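About us

Grarnisus is a small school for adults who want to learn practical work with their hands. We teach furniture repair, upholstery and basic sewing, in short courses and in longer ones. The school was opened by two friends from Brondow, who first gave lessons in a rented shop with 3 tables and one good lamp.

After some years the shop became too narrow for us, and we moved to our present building in Magesa. We were looking for a place with daylight and with much air above the head, and we are very content with what we found. The main hall goes up through two storeys, and the upper level has a balcony with a metal railing.

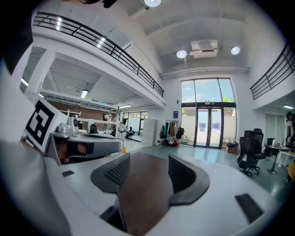 The main hall, looking towards the glass doors.

The large windows at the end of the hall look to the trees. Many students tell us that they like to take their break near the doors. Under the balcony the ceiling is lower and one wall is of brick, so this part feels more quiet than the rest.

Today we offer 19 courses in a year, and in a usual year 100 students come to us. Most of them are beginners. The teaching is in small groups, and all tools are included in the price. In August the school is closed, but we answer letters and e-mails also in this month.

If you wish to visit us before you choose a course, please write to the office. The bus from Zoleck stops in front of the building.

This page was last changed on June 14, 2019.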